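September, glaze notebook, second shelf

Opened the kiln at 6:40 this morning with my coat still on. The gray works! Not all of it, and not on every clay, but there's a tile on the middle shelf that is the color I've been after since spring, a blue-leaning slate with no shine to it at all, and I stood there holding it up to the window like an idiot until my tea went cold.

Writing everything down now before I start improving my memory of it.

**Base**

Same matte base as last month, the one we call Skestumus. Feldspar at 30, silica at 20, the rest as on the card taped inside the cupboard door (the card is right, the spreadsheet is wrong, I still haven't fixed the spreadsheet). Ball clay is from the new Jarville bag. It feels a bit shorter than the old stuff and settles faster, so stir more than you think. I left bucket A alone while I answered the phone and came back to a brick at the bottom with gray water on top.

Colorants: cobalt carbonate way down from last time, iron up, a pinch of manganese. Last month's was basically a navy that had been left in the rain. Pulling the cobalt down did most of the work. I want to try it with no manganese at all, as I suspect it's along for the ride.

Sieved it 3 times. The third pass caught almost nothing but there were a few cobalt specks in it, and those are exactly the ones that end up as blue freckles on a plain tile. Worth the ten minutes and the sore elbow.

**Tiles**

Made 14, half on the white body (Brela) and half on the speckled buff. Thin dip, thick dip, and a couple where I dipped one end twice to get a step. Numbered on the back in iron wash. Tile 3 has lost its number, but it's the one with my thumbprint in the corner.

- Brela, thin: flat, even, a little chalky. Reads more gray than blue. A pencil leaves a mark on it and the mark doesn't wash off. Not for plates.
- Brela, thick: THE ONE. Deep, soft, dry to the eye but smooth under a fingernail. Breaks slightly lighter on the texture ridges. No pinholes that I can find with the loupe.
- Buff, thin: iron specks come through everywhere and it goes greenish. Kind of lovely, like a wet sidewalk. Wrong for this job, keep for mugs.
- Buff, thick: specks still there but buried. Crawled at one edge, where I think I'd handled it with waxy fingers.
- Double dip: ran. Not far, stopped short of the foot, but a vertical surface with a real curve on it would be trouble.

**Firing**

Mykhailiuk kiln, the front-loader, medium rate up, 20 minute hold at the top and then the slow cool. The slow cool is what gives us the matte. I'm sure of this now, as Yi-an Kwon fired two spare tiles from the same bucket in the little test kiln, which drops like a stone, and hers came out satin and nearly black. Same glaze, same dip! Put side by side they look like different recipes. I'd love to do a proper ladder of cooling rates, all one bucket, all one body, and hang them in a row by the sink.

Bottom shelf ran cool again. The cone pack there was barely leaning. The bottom tiles aren't ruined but they feel drier, a bit like slate that's been rained on and dried in the sun. I'd move the shelf up one post next time and see if it evens out. Door gasket also looks tired on the hinge side. Somebody taller than me please check the top corner.

**Surface tests**

Lemon slice overnight on the thick Brela tile is tonight's job. Also vinegar. If it bleaches we're back to vases and wall tile. The fork test was decent: gray streaks from the metal, and they came off with the scouring cream, but you have to mean it. I would eat off it. I'm not sure I'd sell it to someone to eat off yet.

Thickness is the thing I'm least happy with. The gap between chalky and gorgeous is maybe one extra second in the bucket, and that's a lot to ask of anybody on a long dipping day. Options are to lower the water a touch, or add a little bentonite so it stays up, or spray. Yi-an votes spray. I vote not cleaning the spray booth.

**Seeing it under different light**

Walked the good tile around the building. North window: blue. Under the yellow bulb in the hall: plain gray, a bit sad. Under the tubes in the glaze room: almost purple, ignore that room for color decisions from now on. Outside on the step it was perfect. Held it against the accent chips too, and the crimson looked fantastic on it. A matte gray gives red so much room. The mustard was fine. The mint was a mistake.
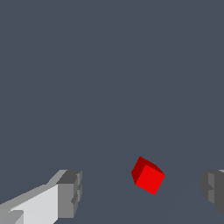
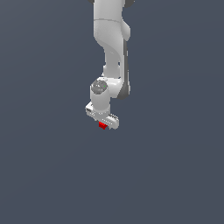
Slate gray in both renders. Red cube in the first, white arm in the second.

**Next**

- Bucket B without manganese, Brela only
- Bigger pieces: the small bowl shape, plus one tall cylinder to see how far it really runs
- Lemon and vinegar, write results on the card and not on my hand
- Fix spreadsheet
- Order more cobalt before the price list changes
- Ask Yi-an to bring her black ones back over, I want to refire one on the slow cool and see if it goes matte the second time

Later, 4:15. Dropped the thin Brela tile in the sink. Clean break, the glaze layer is nice and tight to the clay and you can see how thin it is on that one. Kept both pieces, they're in the blue tray with the loupe.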